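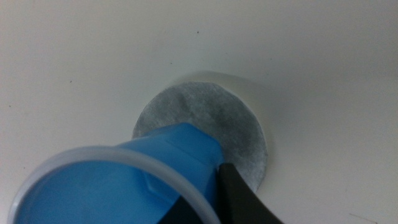
Fig. 1. Gray disc on an off-white surface.

Digital Publications Workshop, Drurnura
Notebook entry, November
Entered by Pierina Cattaneo. Copied to Jong-dae Na, Woo-jin Seok, Jin-sol Hwang and Tae-yang Jang.

Subject: page links and text search in the Sisatik catalog after conversion

Work began at 9:15 with the file left over from the previous session. The Sisatik catalog is 80 pages in print and is supplied to us as a single PDF. The version now in the viewer is the third conversion. The first two were withdrawn, one for missing fonts and one for a page order error in the accessories section, both recorded in earlier entries by Mr. Seok.

The purpose of the session was to determine why readers who use the table of contents are sent to the wrong page. The complaint came through Sisatik's sales office and concerned the second half of the publication only. Links in the first half had been reported as correct.

I opened the catalog in the Jallo viewer in double-page mode and followed each contents entry in turn. Entries up to and including page 31 open where they should. From the next entry onward, every link opens one page early. In single-page mode the fault is the same, so the display mode can be ruled out. The offset does not grow toward the end of the catalog – it stays at one page throughout.

Ms. Hwang compared the print PDF with the one used for conversion. The print PDF contains a fold-out size chart following page 31, prepared as an unnumbered sheet. In the conversion file the fold-out is present as a page of its own, but the contents links were written from the printed folio numbers, which skip it. The viewer counts sheets and pays no attention to printed numbers.

Two corrections were considered:

(a) Remove the fold-out from the main file and offer it as a separate download.
(b) Keep the fold-out and rewrite the links from sheet numbers.

Sisatik wishes the size chart to remain inside the catalog, as its dealers consult it during telephone orders. Option (b) was adopted. Ms. Hwang rewrote the links by hand in the source document and exported again at 11:05. The export settings are unchanged from the second conversion, except that bookmarks are now included.

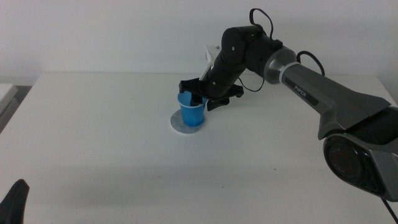
Fig. 2. PiPER arm at the blue plastic cup, white table.

Second item: text search

A search for "hinge" in the converted catalog returned no results, although the word is printed on a good many pages. A search for "bracket" returned the expected results. The difference was traced to the product tables. Body text in the catalog is live text. The tables in the hardware section were placed by Sisatik's designer as outlines, and the viewer has nothing to index there.

Mr. Jang proposed running text recognition over the affected pages before conversion. A trial was made on 17 pages. Product names came through well. Article numbers did not: the letter O and the figure zero were exchanged in several places, and one column of prices was read together with the column beside it. As the recognized layer is invisible to readers, the errors would not be seen on the page, but a dealer searching for an exact article number could be told that it does not exist. I do not consider this acceptable for a trade catalog.

Mr. Na has written to Sisatik's designer and asked for the hardware tables with the text left live. If these cannot be supplied, the recognized layer will be corrected against the price list before release. Mr. Jang is to estimate the hours for that work and enter the estimate here.

Note on the typeface: the tables are set in Seol Condensed, and our license covers embedding in PDF. I have checked the license text and placed a copy in the project folder. The viewer displays the typeface correctly at 100 percent. At the smallest thumbnail size the figures close up, but thumbnails are used only for finding a page and no change is proposed.
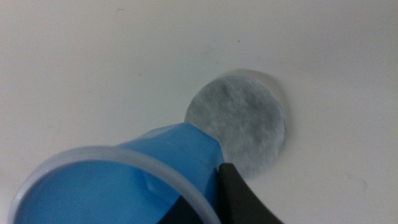

Fig. 3. Round cotton pad, pale surface.

Third item: embedding on the dealer site

The embed code was placed on a test page of the dealer site at 14:20. The catalog loads and the pages turn. The full-screen button does nothing. The dealer site places outside content in a container that does not grant full-screen permission, and this has to be changed on their side. Mr. Seok has the contact details of the site administrator and will send the one-line change required.

The test page also showed the cover at a width that leaves a gray band on either side. I set the height of the container to follow the page ratio, and the bands are gone on desktop. On a telephone in upright position the catalog is small but usable in single-page mode, and single-page mode is now the default for narrow screens.

Visitor statistics are recorded for the embedded copy and for the direct link separately. Sisatik has asked for a combined figure. The two reports can be exported and added together, although a reader who uses both will be counted twice. This is to be stated in the covering note to the client.

Status at close, 16:45

Contents links: corrected in the fourth conversion. All entries checked by Ms. Hwang in both display modes. No faults found.
Search: open, awaiting the designer's files.
Full-screen button: open, with the dealer site.
Statistics: wording of the note to be drafted by me.

The third conversion remains public until the search question is settled. The fourth is stored as private and may be opened with the usual workshop password. Colleagues are asked not to send the private link to Sisatik before Mr. Na has given his approval.

P. C.

Added later, T. Jang: estimate for correcting the recognized layer is two working days, price list in hand.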